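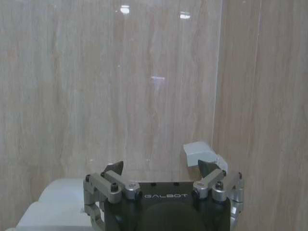 4. Collecting Demonstrations in a Bathroom

Clisham Program in Applied Robotics, Kukosville campus
Handout 9: Data for imitation learning

Print this page | E-mail this page

4.1 What counts as one example

A demonstration, also called an episode, is one attempt at one task by one operator. It begins when the operator enables the arm and ends when the operator marks it finished. It holds the wrist camera stream, the joint positions, the finger opening, the operator commands and a task label. The policy is trained to predict the next commands from the camera stream and the recent joint positions. It never sees the label in the form the operator typed it; labels are mapped to a fixed list during conversion.

Failed attempts are kept. Mark them "fail" and leave them at full length. Do not trim the end of a failed episode so that it looks like a short successful one. Students in the November section did this with drawer tasks, and the trained policy learned to stop halfway.

4.2 The wrist view

The wrist camera moves with the gripper, so the fingers stay low in the image while everything behind them changes. Both fingertips should be visible when the fingers are open. Check this before the first episode of a session and again after any contact hard enough to move the mount.

A small room gives the camera three kinds of trouble.

Clear panels. A transparent panel in front of a patterned wall changes the wall only slightly. In the view at the start of this section the wood grain shows through the panel a little lighter and hazier, and the panel's right edge is a faint vertical line. The policy has very little to go on there. Record some approaches that pass near the panel and some that stay well away from it.

Reflections. Overhead lights leave bright spots on the panel, and these shift as the wrist moves. Leave them in. If the lights are always on during collection, a policy tested with them off will be outside its data, so vary the lighting between sessions and write down the setting.

White on white. Seat, bowl and nearby fittings can differ by shading alone. Do not raise exposure to brighten the room. Use the fixed setting in the session sheet.

4.3 Task list for this unit

Each group collects 60 episodes for each of the 2 tasks:

(a) Raise the toilet seat from the lowered position.
(b) Lower the toilet seat from the raised position.

Treat these as separate tasks with separate labels. Playing an episode of (a) backward does not give an episode of (b). Contact forces differ, and gravity acts against the motion in one case and with it in the other.

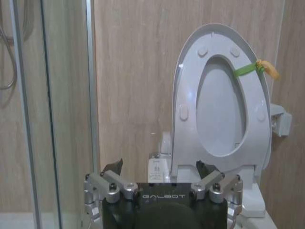
Fig. 4-1. Wrist view, seat raised, fingers open. Green strap with yellow-orange tag on the upper right of the seat.

4.4 Starting conditions

Vary the following between episodes:

- distance from the gripper to the seat
- height and tilt of the wrist
- side of approach
- finger opening at the start

Keep the following fixed within a session: camera exposure, strap position, recording rate. If the strap slips, stop, set it back to the reference position and start a new session number. A strap that wanders during a session is hard to separate from operator variation later on.

A bright strap is easy to find in the image, and a policy trained only with it may learn to look for green and ignore the seat. Groups that have time should collect a second, smaller set with the strap removed and report the two sets separately.

4.5 Pace and operator habits

Move at a steady speed. Long pauses teach the policy to pause. If you need to think, end the episode and repeat it. The Heitmann filter used in conversion drops still stretches at the start and end of an episode, but leaves those in the middle alone.

Switch operators partway through each task. Two operators with different habits usually cover the approach better than one who has settled into a routine. Log the operator number, not the name.

4.6 Before you upload

Open the first, middle and last episode of the session in the Bradis viewer. Confirm that the joint plot and the video line up by checking a frame where the fingers close. Confirm that every episode has a result mark. Episodes with no mark are rejected by the converter without a message, and the count in your report will then disagree with ours.

Exercise. Hold out every episode from one operator, train on the rest, and compare the result with a random split of the same size. Explain any difference in half a page.

Related items

Handout 7: Calibrating a wrist camera
Handout 8: Session sheets and episode labels
Handout 10: Splitting data by operator and by room
Lab safety notes, mobile arms

Contact: Clisham Program office, Kukosville | Copyright Clisham Program in Applied Robotics | Back to top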